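The Potluck That Moved Into the Mailbox

17 July 2020

The woman who runs the Kullell Soup Exchange would like it known that she is a terrible cook. "I burn rice," she says over the phone, laughing. "I have burned rice in a rice cooker. So please don't write that I'm some kind of kitchen wizard."

What she's great at is getting other people's recipes out of them. She has collected 291 so far, all for soup, all written out by hand, and every one of them came to her through the mail. She asked me to leave her name out, because the recipes belong to the people who sent them and she'd like the attention to go their way. I've agreed, a little unwillingly. She is wonderful company.

The exchange grew out of a monthly potluck in Kullell, a town with one stoplight and (she claims) three very different opinions about dumplings. When the potlucks stopped in March, she wrote to the regulars and asked each of them for one soup and the story behind it. She figured she might hear from a dozen.

"The first week I got four envelopes and I was thrilled," she says. "Then somebody's sister in Pornen heard about it and told her whole church. After that the mail carrier started knocking instead of using the box!"

The rules are simple. You send in one soup on one sheet of paper, and back comes a soup from a stranger, copied out by hand. You don't get to pick. A man who had never eaten a beet in his life got borscht and wrote back two weeks later to ask for more beet recipes. A family of five got a cold cucumber soup in the middle of a late snow and made it anyway, wearing coats at the table for the fun of it.

I asked whether she ever turns a recipe down.

"Never. I had one that was a can of tomato soup with a can of milk and crushed crackers on top. That was the whole thing. But the letter with it was two pages long, all about a grandfather who worked nights and made it for the kids when he got home at six in the morning. I sent that one out the next day. I wanted somebody to have it."

She reads every letter twice, once when it comes and once when she copies the recipe. Copying is slow work and she won't hear of using a printer. Her handwriting is round and upright, a leftover from a school where, she says, penmanship counted for more than math. She doesn't fix spelling, either. If the sheet says "a good glug of vinigar," the copy says the same.

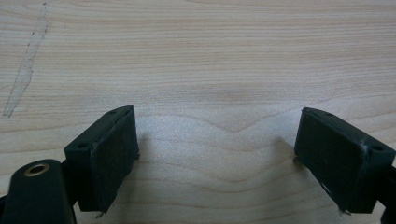 The part she gets most excited about is how the same soup changes from house to house. She has eleven chicken noodles and can talk about the differences for a long time - I know, because I let her. One calls for dill stems tied up with string. Another starts with the noodles toasted in butter, which she had never heard of and has now tried herself. "And I didn't burn them," she adds. "Well, the second time I didn't burn them."

Letters have started to come from farther off. One came with a return address in Kikuchi and a recipe for a miso soup with clams, along with a drawing of the clams so there would be no confusion over which kind. She answered with a split pea from two streets over. "I think about that all the time," she says. "Somebody over there is reading about my neighbor's ham bone."

There's a plan for a booklet in November, with 100 of the soups in it and as many of the stories as will fit. Choosing is going badly. She has made the list and torn it up more than once, and her husband has been lobbying hard for a corn chowder that she thinks is only fine. She wants the pages to lie flat on a counter while you cook, and she wants wide margins for people to write in.

"My mother's cookbook is half printing and half pencil," she says. "The pencil is the good half. 'More garlic.' 'Not for company.' There's one that just says 'NO' with the date."

Before we hung up she asked me what soup I grew up on. I told her it was my aunt's potato and leek, which had no leeks in it, only onions, and was called potato and leek all the same. There was a short silence on the line, and then the sound of a drawer opening.

"Hang on," she said. "Let me find a pen."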